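Search this site... Go

Leaf Mold Season with Trinidad Ambrosio

25 November 2022

18 shares

Trinidad Ambrosio was already up to her elbows in a wire bin when I got to the Dimaculangan garden in Stotedance, and she waved me over with a handful of something black and crumbly before I had my notebook out. "Smell that!" she said. I did, and it smelled like the woods after rain. It was last year's maple leaves, and last year's maple leaves are what I had come to talk about.

I've made compost for most of my adult life and had somehow never bothered with leaf mold. Trinidad has been making it for years, nothing but leaves and water and time, and she talks about it the way other people talk about their grandchildren.

"Compost gets all the attention," she told me. "And I love compost. But compost is work. You're turning it, you're worrying about your greens and browns, you've got the kitchen scraps and the flies. Leaf mold just sits there. Fungi do it, mostly, and they like it cool and slow."

She has four bins, each one a ring of hardware cloth held up with stakes. Two were heaped so high with fresh leaves that they looked ready to tip over. The third had sunk to knee height, and the fourth was the one she was emptying. Bins shrink like crazy, she warned me, so pile it up higher than looks sensible.
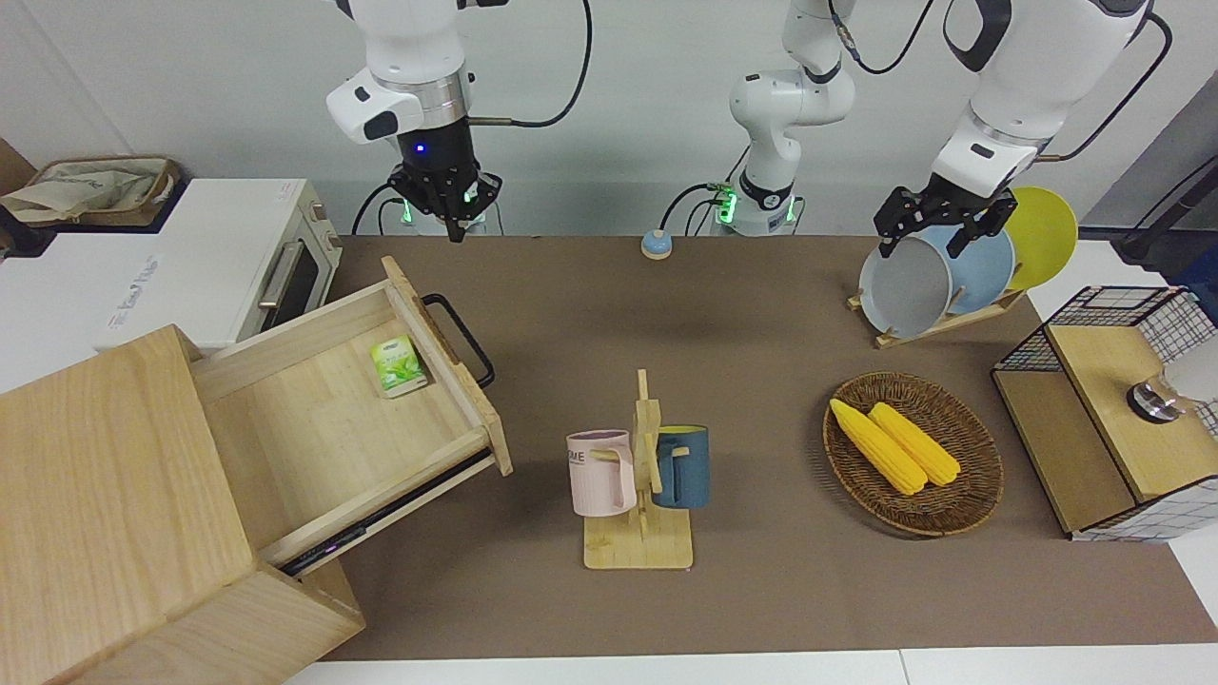

Sifting is the part she enjoys most. She works the finished stuff through wire screens over a wheelbarrow, coarse first and then fine, and whatever won't go through gets tossed back in with the new leaves. The fine material goes into her seed-starting mix and the coarse goes on the beds. Between uses the screens are kept upright in a slotted stand, a bigger cousin of the little wooden dish rack holding the gray plate in the photo, so they drain and don't get bent. She built it from scrap lumber one winter, and I want one badly.

I asked which leaves she likes best. "Maple, birch, fruit trees, anything thin," she said. "Oak takes longer but I never turn it down. It makes a beautiful mold if you wait." She leaves out walnut, and she keeps pine needles in a separate heap for the blueberry paths. Magnolia she'll take only if somebody has run it over with a mower first.

Does shredding matter? It does if you're impatient, and Trinidad cheerfully admits that she is. Her old Buromik shredder lives under a tarp by the fence, and she gave it a fond slap as we went by. "Whole leaves mat together like wet newspaper. Chop them and you can have something usable by next fall. Leave them whole and you're looking at two years, maybe more." A lawn mower with a bag on it does the job nearly as well, she added, and that's how she did it for ages.

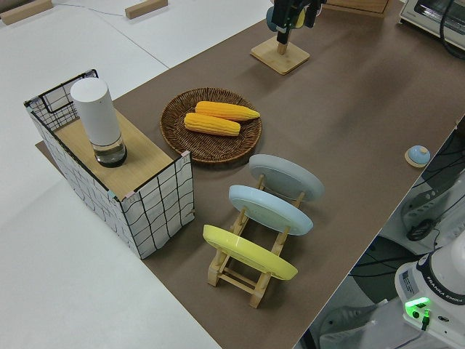
5 min read

Water was where I'd been going wrong. The one time I tried this at home, years ago, I stuffed dry leaves into trash bags, put them behind the garage and found the very same dry leaves the next summer. Trinidad laughed pretty hard at that. "You have to soak them! Get the hose in there while you're filling, layer by layer. If you wait till the end it just runs down the outside." Bags are fine, by the way, as long as you wet everything well and poke some holes with a garden fork.

Most of her leaves come from Larnberg Avenue, where the trees are enormous and the neighbors are glad to see them go. By the time we spoke she had picked up over 50 bags, and she expected to keep at it into December. She opens every one before it goes in the bin and skips anything from a lawn that's been treated for weeds.

And what does all this do for the garden? She walked me over to a bed that used to be, in her words, "basically a driveway." I pushed my hand straight in up to the wrist. "It isn't a fertilizer, people get that mixed up," she said. "There's hardly any food in it. It holds water, it opens up the clay, and the worms go nuts." Her carrots in that bed came up long and straight this year, and her lettuce got through the August heat with half the watering.

She spreads a couple of inches in fall and doesn't dig it in. Around her hellebores and trilliums she goes a little thicker, keeping it back from the crowns.

I went home with a bucket of the fine stuff in the passenger seat and stopped twice for bags at the curb. My first bin is up now, behind the garage again, and I soaked it so thoroughly that my boots are still drying by the door.

4 comments

Related articles
Planting Garlic Before the Ground Freezes
Which Mulch for Which Bed?
Cleaning and Oiling Your Hand Tools
Hellebores for Dry Shade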